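Notes on gripping soft tubing
Monday, December 7, 2020

I spent most of the fall trying to get a decent tensile fatigue number out of a batch of silicone tubing, and I want to write down what went wrong before I forget it. The tubing is the kind used in small peristaltic pumps. The wall is thin, the material stretches a lot, and it does not like being held.

The load frame is a Samix benchtop unit I bought used. It runs fine. The load cell is the small one, and I check it with hanging weights before every series. The frame was never the problem. The problem was that almost every sample broke at the grip.

A break at the grip tells you about the grip. If the jaw pinches the wall, the wall is already thinner there and already carrying extra stress before the test starts. You pull on it, and it lets go right at the jaw edge. You write down a number, and the number is low, and you don't know how low.

My first setup was flat steel jaws with a fine serration. I knew that was a bad idea for silicone, but they came with the frame and I wanted a baseline. The serrations cut into the outside of the tube and most of the samples failed inside a day. I threw those results out.

The second setup was rubber-faced jaws from Marchetti. They didn't cut the samples, but the tube crept. Under a cyclic load the sample walks out of the jaws a little at a time. The displacement trace drifts and looks like the material is relaxing. Some of that is relaxation. I put ink marks on the tube at the jaw edge, and by the next morning the marks had moved well clear of the jaw. Tightening the jaws slowed it down and brought back the pinching.

The third setup is the one I still use. I put a short metal pin inside each end of the tube so the wall can't collapse, then wrap the tube around a smooth round post before it goes to the clamp. The friction on the post takes up most of the load, and the clamp only has to hold what is left. People do this with cord and yarn and it works for tubing too. The post has to be large enough that the tube doesn't kink. Mine are aluminum, polished by hand, which took a whole weekend.

With the posts I ran 8 samples and most of them broke in the middle section. I was happy with that. The two that didn't had a visible nick near the end, probably from my scissors. I now cut everything with a fresh razor blade against a plastic board.

The next trouble was gauge length. With a wrapped sample you can't use crosshead travel for strain. Part of the tube on the post is stretching and sliding too, and the amount changes as the test goes on. I ended up putting two dots on the straight part and tracking them with a camera and a free program called Cinder. It loses the dots if the light changes, so I put a cardboard box around the whole thing and a cheap LED strip inside.

Picking a dot color took longer than it should have. Black ink was fine on the clear tubing and useless on the dark gray. White paint flaked off after a few hundred cycles.

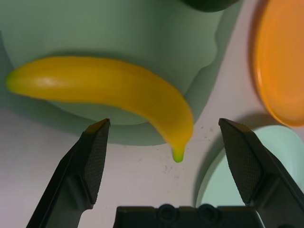 Cinder finds a dot by its color and then works out the center, so glare matters as much as the color does. Any smooth surface with a light over it will do this. A yellow plastic banana has a pale, whitish highlight along its upper side and goes to a darker mustard underneath, and a color threshold set for the yellow in between can miss both. My glossy paint dots did the same on a small scale. The measured center shifted as the tube stretched and the highlight moved over it. I switched to a matte yellow marker made by Malo and moved the LED strip to the side. The noise in the strain reading dropped enough that I stopped filtering it.

Results so far, for anyone comparing. At the lower load, the best sample went 121 hours before it broke. The next best went 97. I would not read much into either figure until I have more samples from the same lot. At the higher load everything failed overnight, and I think that load is just too high for this wall thickness.

Things I still need to do:

Run the same test in a warm water bath. The pins will need to be stainless, and I have to find out if the marker survives.

Put a proper shield around the posts. A broken sample snaps back hard.

Order more tubing. The supplier's minimum is 300 feet, so I should have enough for a while.

The bath parts are supposed to get here in January. I also want to try a larger post on the dark gray tubing – it is stiffer, and I think it is flattening a bit on the ones I have.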